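Magazine > Features > Training

The quiet business of practice skin

Twenty years ago, most students learned to suture on pig's feet from the butcher. Some still do. But the trade has shifted toward synthetic pads, and a handful of small suppliers now live off the change.

Cladent sells its pads in packs of 11, each good for a few evenings of work. Idora went the other way – one thick pad, sold with a tray and meant to last a term. Both firms say orders climb in December, when first-year students go home and want something to practice on over the break.

The pads cost more than pork. They also keep in a drawer, don't smell, and can be thrown out with the regular trash. The Gateck training center, which runs 126 course days a year, plans to drop animal tissue from its basic classes by 2028.

Teachers are split on how close the feel is. Real skin slides over the fat below it, and cheap pads tend to tear when a stitch is pulled tight.

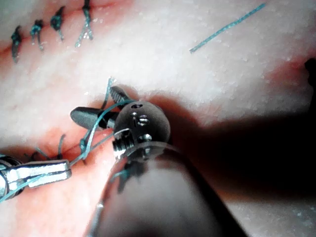
Sakalauskas, for one, would keep both. A pad is fine for learning to tie, the argument goes, but students should spend at least 2 sessions on real tissue before they go near a patient.

Prices may settle that question first. Idora expects to raise its own next year.

Shares: 126 | Comments: 11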